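Technik & Haushalt

Der lange Weg zum abgeräumten Tisch

Roboterarme sind billig geworden, Rechenzeit auch. Warum die Spülmaschine trotzdem noch von Hand eingeräumt wird

Von Noelia Arroyo
29. Dezember 2018

Im September lief bei Ortuño ein Versuch, der auf dem Papier banal klingt: Ein Arm mit zwei Fingern sollte flache Teile von einer Arbeitsfläche aufnehmen und in eine Kiste legen. Von 281 Durchgängen endeten 30 damit, dass das Teil verkantete, wegrutschte oder gar nicht erst gegriffen wurde. Für eine Forschungsgruppe ist das ein vorzeigbares Ergebnis. Für eine Küche wäre es ein Scherbenhaufen.

Die Quote verdeckt zudem, wie unterschiedlich die Fehler sind. Ein hoher Becher bietet parallele Flanken, die Finger schließen sich, fertig. Ein flaches Objekt auf einer ebenen Fläche lässt dagegen kaum Spielraum. Die Fingerspitzen müssen bis knapp über das Holz, und wenige Millimeter Abweichung in der Höhe entscheiden darüber, ob sie das Teil fassen, überstreichen oder auf den Tisch drücken. Liegt es schräg zur Greifrichtung, kommt die Drehung des Handgelenks hinzu. Menschen lösen das beiläufig: Sie schieben das Teil an die Kante oder kippen es mit dem Fingernagel an. Beides lässt sich programmieren, aber nur für Objekte, deren Reibung und Gewicht bekannt sind.

Geübt wird deshalb zunehmend in der Simulation. Ein gerenderter Arm kann einen gerenderten Tisch beliebig oft anfahren, ohne dass ein Getriebe verschleißt. Wände, Dielenboden und Schattenwurf werden mitgerechnet, damit die Bildauswertung später nicht am ersten echten Wohnzimmer scheitert. Der Griff nach einem flachen, dunklen Gegenstand gehört zu den Aufgaben, an denen sich Verfahren vergleichen lassen.

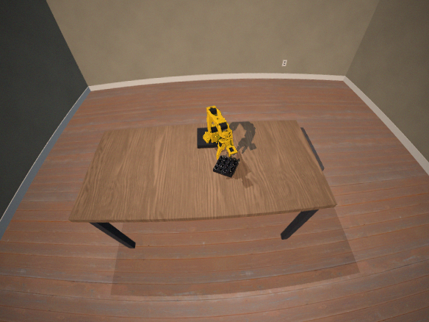

Ingeborg Lanz hält von solchen Vergleichen wenig, solange die Kontaktkräfte nicht stimmen. Die Optik sei inzwischen das kleinere Problem, sagt sie, schwierig werde es in dem Moment, in dem ein Finger das Objekt berühre. Was ein Simulator dort ausrechne, sei eine Vereinfachung, und ein lernendes Verfahren finde jede Vereinfachung und nutze sie aus. Sie habe Greifstrategien gesehen, die virtuell fast immer zum Ziel führten und am realen Aufbau das Teil schlicht vom Tisch schoben.

Bei Vallari versucht man, dem mit Streuung beizukommen. Reibwerte, Massen und Lichtrichtung werden in jedem Durchlauf neu gewürfelt, sodass sich die Steuerung auf keinen festen Wert verlassen kann. Der Preis ist eine vorsichtige, langsame Bewegung. Iker Calvo, der die Versuche dort auswertet, gibt für einen einzelnen Griff samt Ablage nahezu 30 Sekunden an.

In der Werkhalle fällt das Urteil günstiger aus, allerdings unter Bedingungen. Nekus bestückt mit 2 Armen eine Prüfstation, an der 7 Varianten desselben Gehäuses ankommen — immer in derselben Lage, immer auf demselben Träger. Sobald Teile lose in der Kiste liegen, übernimmt wieder ein Mensch. Purificación Campos, Fertigungsplanerin des Unternehmens, rechnet vorerst nicht damit, dass sich das ändert. Eine Vorrichtung, die das Teil ausrichtet, koste weniger als ein Greifer, der ohne sie auskomme.

Im Haushalt gibt es diese Vorrichtung nicht. Teller stehen ineinander, Besteck liegt unter Servietten, und die Tischplatte ist in jeder Wohnung eine andere. Amero hat sein Projekt für eine Abräumhilfe daher verkleinert: Der Arm soll zunächst nur Gegenstände aufnehmen, die einzeln und mit Abstand auf einer freien Fläche liegen. Als Produkt ist das schwer zu verkaufen. Als Messaufbau taugt es, und die nächste Versuchsreihe soll klären, wie dicht zwei Objekte beieinanderliegen dürfen, bevor die Fehlerquote kippt.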